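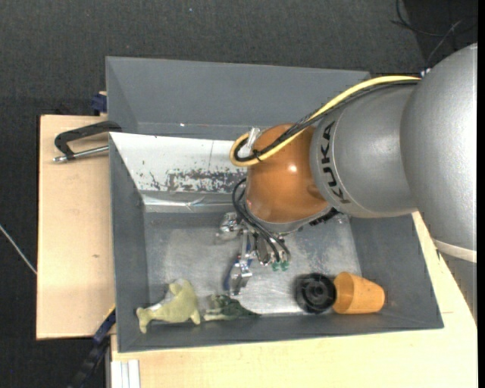 The case for leaving the cable dress alone

When a picking cell misses a grasp, the first thing most technicians reach for is the software. They retune the approach height, they add a retry, they ask for more training data. I have done all of this on the cell at Tamunach, and I now think it is the wrong order. The order should be cables, bin, clamps, gripper, and only then code.

Take the cables first. On our arm the yellow cable and the black bundle run together over the wrist and turn back in a loop, held to the joint with a tie. That loop looks untidy. Every new person on the cell wants to shorten it. Zbigniew Śliwiński shortened it in January, with good intentions, and the last axis began to fault near the end of its travel, always in the same corner of the bin. We spent 14 hours on the planner before anyone looked up. The slack is there for the wrist to use. If a loop rubs, move the tie. Do not take length out of the bundle until the arm has been jogged by hand through every pose it will be asked to hold, including the ugly ones against the walls.

Air hoses deserve the same treatment. A thin hose that bows outward is acceptable if it bows the same way each time. A hose that has been pulled straight will work at the fitting, and a small leak at a push-in fitting shows up as a weak grip long before you can hear it.

The bin is next. Ours has a metallic bottom with plenty of scratches, and the white panel on the inside wall is flaking in one long patch. Elie Qudah argues that it should be replaced on a schedule, since flakes and glare both disturb the segmentation. I disagree in part. A worn bin that stays put is a known background. A new bin is a new background, and it comes with its own height error. We keep the old one, press the tape back down along the bottom seam when it lifts, and rerun the empty-bin reference every 3000 picks. Loose chips get vacuumed out.

Clamps matter more than people allow. A bin held to a board with hand clamps is as good as a bolted fixture on the first day. After that it depends on who leaned on it. The procedure Hiwot Birhane wrote has the operator touch off on the bin rim at the start of each shift and log the offset. It takes three minutes. Tang, who supplied the original fixture drawing, wanted dowel pins, and for a production line I would agree. For a cell where the bin position changes with the work, clamps and a log are enough, provided the log is read.

The choice of test objects is also maintenance, though few plants treat it that way. Plush toys and a plastic cup or pot ask different things of the same fingers. If soft items pick well and hard ones slip, check the finger alignment. If both go bad together, check the air supply. Run 941 of our log was settled this way before lunch, with no code touched.

The objection I hear from Silviu Manole is that all this is hand work and does not scale to the 3 cells planned for Allano. He is right that it costs hours. I would put those hours in the budget and take them from the retry logic, which at present hides faults we ought to be fixing.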